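Drenbridge Local History Board > Landscape and Place > Was the Fahmy quarry ridge ever really an island?

kperron_carter
Joined in July
The new sign at the Drenbridge trailhead says the ridge behind the old Fahmy quarry "stood as an island in a great glacial lake." No source given. I've walked that ridge for years and I don't buy it. Where's the shoreline? A lake that size ought to leave a beach or a bench cut into the slope, and all I see is a smooth hill with cows on it. Has anyone got something better than a sign?

Keisha A.
The lake part is fine. There's laminated clay in the creek bank below the ford, you can pull it apart in sheets with your fingers. That's still water, and a lot of it. I agree the island part is a stretch.

oldfieldbook
It's been "known" for ages. My grandfather's parish booklet has it. Page 33, "the isle of the ancients."

kperron_carter
A booklet repeating a story isn't evidence for the story. Does it say how anybody worked it out?

oldfieldbook
No, but people back then knew the land better than we do.

M. Toledo
They knew where it flooded. They didn't know how high a lake stood before there was a single person here to look at it.

The top of the ridge is 998 feet on the county sheet. For an island you need the water lower than that and higher than the saddle on the north side, which is only 29 feet below the top. So it's a narrow window. Possible, but somebody has to show the water got up there, and clay in a creek bank way down the hill doesn't show it.

Keisha A.
Fair. Though the saddle could have been filled in since. Slope wash, plowing, the quarry dumping its waste there. I wouldn't trust today's height for it.

M. Toledo
Filled in by how much? If you get to pick the number you can make an island out of anything.

Keisha A.
I'm not picking a number, I'm saying nobody has put an auger in it. You're treating a modern map as if it were the old surface.

aldo_melis
Quarry question, sort of related. The Drenbridge walking leaflet also claims Fahmy shipped "the famous white marble of the ridge" to half the state. Anyone believe that one?

kperron_carter
Ha, no. It's gray limestone with shells in it.

aldo_melis
That's what I thought, but my neighbor swears her front step is Fahmy marble and gets pretty heated about it.

Keisha A.
Plenty of places sold a limestone that took a polish as "marble." It was a trade word. So the leaflet may be quoting an old price list word for word and still be wrong about the rock.

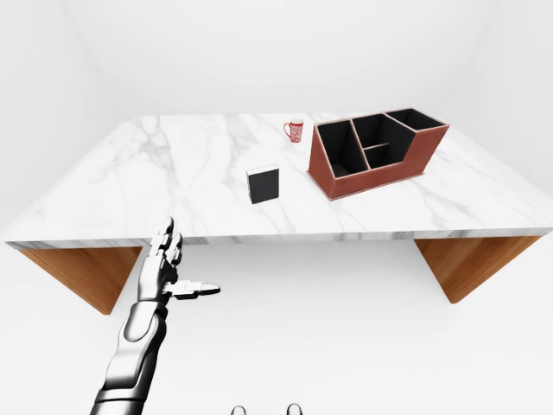
M. Toledo
The trade-word explanation works for "marble" but I don't see how it gets you to "white." Every piece of Fahmy stone I've handled is gray all the way through, with shell bits you can catch a fingernail on. Compare the tabletop in the picture, bright white with soft gray veins wandering across it on the diagonal. That's what a reader pictures when the leaflet says white marble, and you could walk the quarry face end to end without finding a piece that looks like it. Aldo, has your neighbor's step got shells in it? If it has, you can tell her or not, up to you.

aldo_melis
It has something in it. Little curved shapes. I think I'll leave her alone.

oldfieldbook
So now the booklet is wrong, the sign is wrong and the leaflet is wrong. Is there anything you people do accept?

kperron_carter
The clay. I'd accept a beach if you showed me one.

Keisha A.
I can get the loan of a hand auger. If the farmer who has the saddle says yes, I'd put a few holes across it and log whatever comes up. Quarry waste should be easy to tell from natural slope wash. It won't prove a shoreline, but at least we'd stop arguing over the contour.

M. Toledo
I'd come along for that. Please write the depths down before anyone starts guessing.

kperron_carter
Count me in. I'll ask at the farm about the gate. I've also written to the trail people asking where the sign text came from. The reply was one line, "local knowledge," so I've asked again.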